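Fostberg two-arm starter package: our review after a season of use
Posted July 20, 2025

We bought the Fostberg package last September for our little workshop in Pitthorpe, and I've been promising this review to half the people on the mailing list ever since (sorry!). It comes as two arms with a pair of multi-fingered hands, and I'll mostly talk about what it costs to live with, as the brochure covers the rest very nicely.

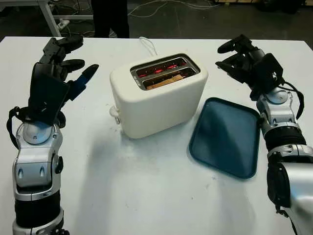
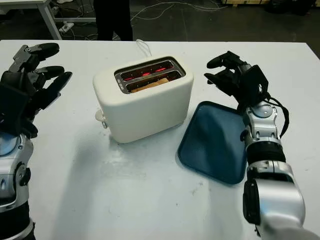 Toast practice, with the teal tray set beside the toaster.

My first piece of advice is to budget for the boring things. We had put aside 900 pounds for extras and felt quite grand about it, and then came the table, the power strips, the spare cables and a delivery charge I had simply missed in the quote. Do ask for the delivery charge in writing! I'd put another 200 by for household bits too, and buy 2 of any appliance you plan to practise with. A spare toaster costs next to nothing, and you don't want a whole afternoon lost to a broken lever.

The hands are the best part of the package, and I'm very fond of them. They're also where the money goes. We looked long and hard at the Brovitz set, which has plain two-finger grippers and would have left us enough for a second table, and if all you want to do is move boxes I'd tell you to buy that and be happy. For kitchen jobs I still prefer fingers.

Grumbles? The cables on the hands want checking every morning, and the manual is dreadful on the subject. Spare parts took 8 weeks to reach us, so order a few with the main kit. We added the Pirzada service plan later on and paid more for it than if we'd taken it at the start, which still stings a bit.

Four stars from me, and it would be four and a half with a better manual. If you're weighing up the larger Fostberg package, measure your doorway first (ours was a very near thing, and that was with the small one).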